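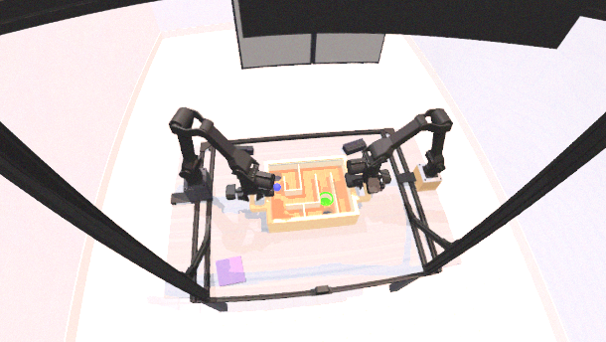 Ticket 1278 — Wullik two-arm kit, maze task in simulator
Product: Wullik simulation package, supplied by Havstead
Status: waiting for customer

Customer, Tuesday 9:45
Good morning. We are testing the Wullik package before we decide to buy. In the maze task the left gripper closes beside the blue ball and the run stops with error 1567. The green marker is always in the correct cell. I have reinstalled the package one time, with the same result. The right arm gives no error.

Support, Tuesday 11:20
Thank you for the clear report. Error 1567 means that the grip target is outside the permitted zone. Please open the task settings and check which board profile is loaded. The Plakbridge profile and the Urquijo profile have a different board height.

Customer, Tuesday 14:05
It was the Urquijo profile. I changed it to Plakbridge and started nine runs. Eight are finished without error. One run stopped after 45 seconds — same code, log is attached.

Support, Tuesday 15:30
Log received. Please also clear the saved start positions, then repeat the nine runs and send us the new log.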